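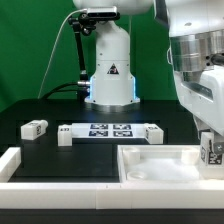 Black tabletop and green backdrop in the workroom at Osonley.

Workroom Assistant (two openings)

Employer: Motau
Location: Osonley Building, 14 Grotach Road, ground floor
Hours: Full time, day shift
Pay: $248 per full day worked
Contract: Fixed term through the end of November, with possible extension
Apply by: April 11, 2026

About the job

Motau is hiring two workroom assistants for its Osonley site. You will set up tables, put cabinets and other household pieces in place, check doors and lids, and return everything to storage at the end of the shift. You will also keep the room clean and the supply shelves in order.

This is hands-on work. You will be on your feet for most of the day and will spend very little time at a desk. The same setup often has to be repeated several times in one shift, with the pieces in the same positions each time. People who like steady, careful work tend to do well here.

Both openings are on the day shift and report to the workroom supervisor. You will work as a pair on most tasks and separately on cleaning and stock.

What you will do

Read the setup sheet at the start of each session and bring out the listed pieces from storage.

Wipe down the black tabletops before anything is placed on them. Dust and fingerprints show easily on this surface, so use the lint-free cloths and no spray polish.

Keep the green backdrop smooth and clean. Report marks or tears to the supervisor the same day.

Check cabinets before and after use. Open and close each door or lid by hand, look along the seams and corners for chips, and note any part that sticks or has shifted.

Clean white panels and interiors with a damp cloth and mild soap. Dry them before they go back on the shelf.

Tidy cords at the edges of the tables, but do not unplug anything unless the setup sheet says to.

Fill in the condition log. Entries are short: the item number, what you found, and your initials.

Pack finished pieces in padded crates for transfer to the Mthembu storage unit. The van comes in the afternoon and crates must be labeled before it arrives.

Replace cloths, tape, labels and gloves from the stock closet, and tell the supervisor when a shelf is getting low.

Checking cabinets and panels

A large share of the shift goes to white cabinets, and much of the checking is close work. Seams, stepped edges and pointed corners pick up dirt and small scuffs that are hard to see from standing height. You will need to look at them from the side, under even light, and run a gloved finger along each edge. Inside walls are checked the same way. Pale surfaces can hide shallow dents, so take your time and turn the piece if it can be turned.

We do not expect you to make repairs. If a panel is cracked or a fitting has come away, tag the piece and set it on the repair shelf.
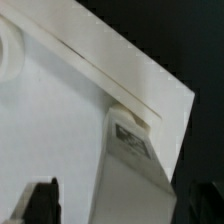
What we are looking for

You do not need a degree or earlier experience in this kind of work. You do need to be:

Able to lift and carry a medium-sized crate with a partner
Comfortable standing, bending and kneeling during the day
Able to follow written instructions in English
Careful with finished surfaces
On time for the start of the shift

Experience in housekeeping, furniture assembly, stockroom work, theater props or store display is useful. Please mention it in your application even if it was part time or unpaid.

Training

The first 13 days are paid training at the full rate. You will work alongside a current assistant, learn the setup sheets and the condition log, and complete the site safety course. You will not be asked to set up a table alone until the supervisor has signed your training card.

Clothing and equipment

Gloves, aprons and cleaning supplies are provided. Please wear closed shoes with a flat sole. Rings, bracelets and watches must come off before you handle panels, and long hair must be tied back. Lockers are available next to the break room.

Schedule and leave

The shift includes a paid morning break and an unpaid lunch break. Overtime is rare and is always optional. Paid leave builds up from the first day of the contract. The site closes on public holidays.

Getting here

The bus stops at the corner of Grotach Road. There is a small parking lot behind the building and a covered bicycle rack at the side door. The workroom and the break room are both on the ground floor, with step-free access from the lot.

How to apply

Send a resume or a short letter listing your recent work, paid or unpaid, to the Motau hiring office at the address at the top of this notice. Write "Workroom Assistant" on the envelope. You can also fill in a paper form at the front desk during business hours.

Include a phone number or email address where we can reach you, the earliest date you could start, and the names of two people we may contact for a reference. We will not contact them before the interview.

Interviews are held on site and include a short practical task: wiping down a cabinet, checking it and filling in one log entry. If you need an adjustment for the interview or the task, tell us when you apply. All applicants will get a reply by mail or email.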